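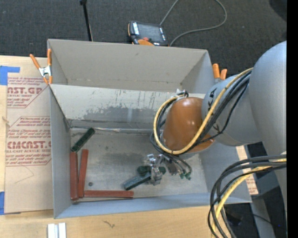 Subject: Re: Road trip with two little ones in October?

Uyên Ninh wrote:
> We're thinking of driving from Brudthorpe to Petholm with the
> kids (4 and 7). The map says 165 miles. Do we push through or
> stop somewhere overnight? The younger one gets carsick.

Uyên, stop overnight, please do! We did that same drive last fall and the night in Lornent was the best part of the whole trip (my two still bring it up at dinner). Take the river road out of Brudthorpe, it's slower but much straighter than the hill route, so easier on a queasy tummy. We gave ours plain crackers and let them pick the music, which meant the same dinosaur song all the way to the bridge, and I'd do it again tomorrow!

In Lornent there's a playground right behind the library, with a long slide and plenty of shade. Get there before 4 p.m. if you want the bakery too. We paid 2 nights up front and ended up using both.

Have a great time, and tell us how the little one does!

Valdir Pacheco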